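How to Repaint a Metal Garden Chair

Updated 26/08/2021

Old metal chairs usually look worse than they are. If the frame is straight and the welds hold, a day of prep and a couple of coats of paint will bring one back. These steps work for steel and wrought iron. Aluminum needs a different primer, so check with a magnet before you buy anything. If the magnet sticks, carry on.

What you need

Wire brush
Sandpaper, 80 and 220 grit
Dish soap and a bucket
Rust-blocking metal primer
Outdoor enamel, brush-on or spray
A 1-inch angled brush if you are brushing
Drop cloth, gloves, dust mask, safety glasses

One 700 ml can of enamel covers two chairs with slatted seats. I used Perklow satin green over Bilier gray primer, but any oil-based pair from the same shelf will do. Don't put a water-based primer on bare steel unless the label says it is made for that. If the chair is old enough to have lead paint, test it before you sand.

Step 1: Wash it

Scrub the chair with soap and warm water, rinse it well, and stand it in the sun. Turn it upside down for the last hour so water can run out of the legs. Pull off the rubber feet and keep them if they aren't split.

Step 2: Take off the rust

Go over the loose paint and rust with the wire brush. Work on the joints first, where the arms meet the back. Then sand with the 80 grit until the edges of the old paint feel smooth under your thumb. Sound paint can stay, but dull it with the 220. Wipe everything down with a rag and mineral spirits and let it dry.

Step 3: Prime

Start with the chair upside down. Do the legs and the underside of the seat, let them set, then flip it and do the rest. One coat is enough if no metal shows through. Most primers want about 4 hours before the top coat, longer in damp weather.
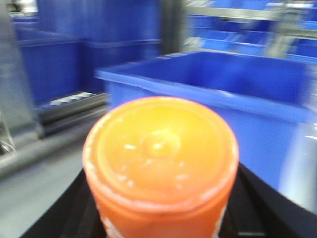
Step 4: Paint

Thin coats. Put on 3, and leave each one alone until it no longer feels tacky. With a brush, finish each stroke toward the part you have already painted. With spray, keep the can moving and start each pass off to the side of the chair. If you get a run, let it dry hard, sand it flat with the 220, and go over it again.

Step 5: Let it cure

The paint will feel dry the next day, but it dents easily for a week. Keep cushions off it until then. Put the feet back on last.

Touch up chips every March, before the chairs go back outside.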